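The Slow Return of the Repaired Coat

In the town of Kaveck, a winter coat used to last for one winter. Now many people carry it back to the shop instead of throwing it away. Stunis, a small tailoring firm near the station, repaired 183 coats last September, before the cold even came.

The work is not romantic. Most coats need a new zipper or a new lining, and the lining takes the longest, for it must be opened at the hem and closed again by hand.
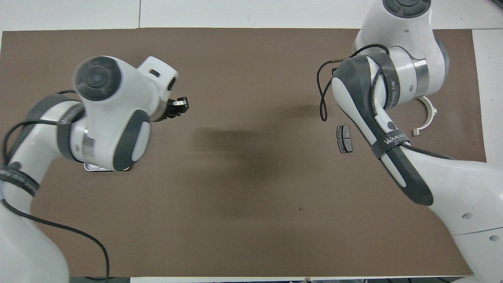
Is it cheaper to repair a coat than to buy one?
Usually it is, if the outer cloth is still strong. A full lining at Stunis costs 360 dollars, so it makes sense only for a good coat -- a zipper is a much smaller bill.

The other shop in town, Bachmann, takes only wool. Its customers wait over two weeks, and they seem to accept this. I left my own gray coat there and wore two sweaters in the meantime. The elbows came back with patches a little darker than the sleeves, and I have learned to like them.
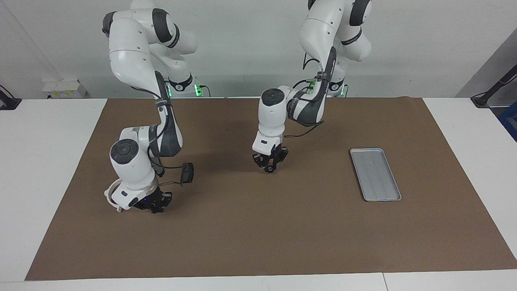
What should I do before I bring a coat in?
Empty the pockets and have the coat cleaned. Tailors in both shops refuse dirty wool, and a missing button is easier to match when you bring one of the others loose in an envelope.

Bachmann closes for lunch, and on Saturdays it opens only in the morning.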